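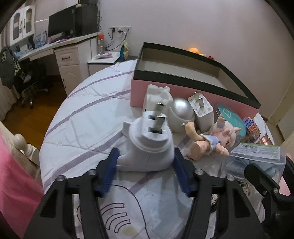
About Ratia

Ratia is a sorting and packing service for household small goods. We take in the things that collect in bedrooms, desk drawers and spare suitcases – plug adapters, phone chargers, building blocks, dolls, unopened packages – then identify them, group them and return them in boxes the household can find again.

The business began with travel accessories. A plug adapter is a small object with a high rate of loss, and most homes own more of them than they can name a use for. Our first service, Andura, covered adapters and chargers only. Toys were added the following September after clients kept sending them in the same bags.

How the work is done

Sorting is carried out in the client's home or at our Brumemum workroom. At home we use whatever flat surface is large enough, and that is usually a bed. The items are spread in a single layer with an open box behind them. Nothing goes into the box until the whole group is out.

Each item is then assigned to one of four classes:

Power – adapters, chargers, leads and anything with prongs
Play – dolls, figures, blocks and their loose parts
Sealed – packages still closed, kept with their labels and barcodes
Unknown – objects whose purpose cannot be settled on the day

Power items are checked for pin shape and for legible printing. Two flat pins set at an angle are the pattern used in Australia; straight parallel pins are not, and the two are stored apart. Adapters with no readable rating are bagged separately and marked. We do not open, repair or electrically test anything.

Blocks are kept together by set where the set is known, otherwise by size. We do not sort by colour unless asked. Dolls with removable clothing are packed dressed.

Unknown items are photographed and listed. The client has until the end of the job to name them. Whatever remains goes into a clear box, as opaque containers tend to stay shut.

Records

Every job receives a written inventory with one line per item and a box number for each line. The format was drawn up for us under the name Jayasinghe and has changed little. As of 24 April 2025 the register holds 457 completed jobs. Plug adapters account for 2,032 lines and phone chargers for 2,509. The largest single job in the Power class came to 199 pieces from one address.

Inventories are held for two years and then deleted. Copies can be reissued during that period at no charge.

What we do not take

Loose batteries, medicines, food, and any appliance with a damaged cord. Clothing and bedding are outside the service, although we will fold back a doona to make room. We do not buy or sell goods, and we give no valuations.

Bookings

Home visits are booked in half-day blocks. Workroom jobs are accepted by the bag or by the carton and are returned in the order received. Please leave items as they are before a visit – pre-sorted groups have to be taken apart and checked against the list, and the time is charged at the usual rate.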